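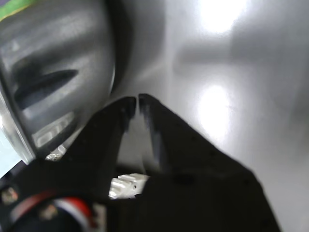
Communiqué de presse — septembre

Étiquettes « longue conservation » : l'association Brindon demande à voir les chiffres

L'association de consommateurs Brindon publie ce mois-ci sa lecture du programme Palla, lancé au printemps par le groupe de distribution Mendik et présenté comme une réponse au gaspillage alimentaire. Une étiquette verte signale en rayon les produits frais censés se garder plus longtemps que leurs voisins. Le groupe parle d'un « tournant ». Nous avons lu le dossier, fait les courses et conservé les tickets, et nous cherchons encore le tournant.

Premier motif de perplexité, le périmètre. Mendik annonce 357 références étiquetées. Le catalogue transmis à notre demande en comporte 109, dont une bonne part de conserves, de riz et de légumes secs. Qu'un paquet de lentilles se garde longtemps, personne n'en doutait. Interrogé sur l'écart entre les deux nombres, le service client a répondu que la liste était « en cours de consolidation ». Elle l'était déjà en juin.

Deuxième motif, la méthode. Le gain de conservation affiché sur les yaourts, les fromages frais et les salades en sachet repose sur une étude commandée au cabinet Damasceno. Nous n'en avons obtenu que le résumé, soit 2 pages sans protocole, sans température de stockage et sans indication du moment où les emballages ont été ouverts. Or un sachet de salade fermé et un sachet entamé n'ont pas grand-chose en commun, et c'est bien le second qui finit à la poubelle. Le résumé évoque des « conditions domestiques représentatives ». Représentatives de quelle cuisine, de quel réfrigérateur, de quelle famille ? Le texte ne le dit pas.

Troisième motif, le prix. Sur les produits frais que nous avons pu comparer à un équivalent non étiqueté de la même marque, la version verte coûte en moyenne environ 42 centimes de plus. Le groupe fait valoir que le client s'y retrouve en jetant moins. C'est possible. Encore faudrait-il l'avoir mesuré, et le dossier de presse se contente sur ce point d'un verbe au conditionnel.
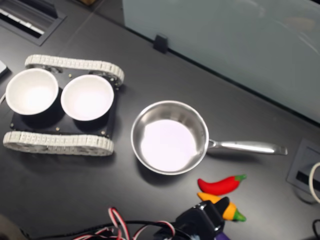 Cường Vương juge ces réserves excessives : à l'entendre, une étiquette même imparfaite amène les gens à regarder la date avant d'acheter, et il vaut mieux un dispositif perfectible en magasin qu'un dispositif irréprochable qui reste dans un tiroir. Il ajoute que, chez lui, on jette moins de crème fraîche depuis l'été.

Nous prenons note de la crème fraîche. L'argument de l'habitude mérite d'ailleurs mieux que le traitement que lui réserve Mendik, dont le dossier n'en dit pas un mot. Mais si l'étiquette sert avant tout à faire lire la date, elle pourrait figurer sur tous les produits, sans supplément et sans promesse de durée. La date, elle, est déjà imprimée sur l'emballage — en petits caractères gris, souvent sous la soudure.

Kári Vestergaard, qui a coordonné les relevés pour Brindon, s'étonne aussi du calendrier. « Le bilan du programme est annoncé avant que la période d'essai soit terminée. On nous promet des résultats encourageants alors que les données ne sont pas encore toutes recueillies. »

L'association demande au groupe la liste complète et datée des références étiquetées, la publication intégrale de l'étude Damasceno et le retrait de l'étiquette sur les produits secs. Elle souhaite également que l'écart de prix soit affiché en rayon, à côté de la mention verte. Un courrier en ce sens est parti au siège de Mendik. L'accusé de réception nous est revenu ; la réponse, pas encore.

Le détail des relevés, magasin par magasin, est envoyé sur simple demande. Les lecteurs qui ont gardé leurs tickets de caisse peuvent nous en adresser une copie, en précisant la date d'achat et, si possible, celle à laquelle le produit a été ouvert.

Contact presse : association Brindon, Kári Vestergaard, le matin de 9 h à midi.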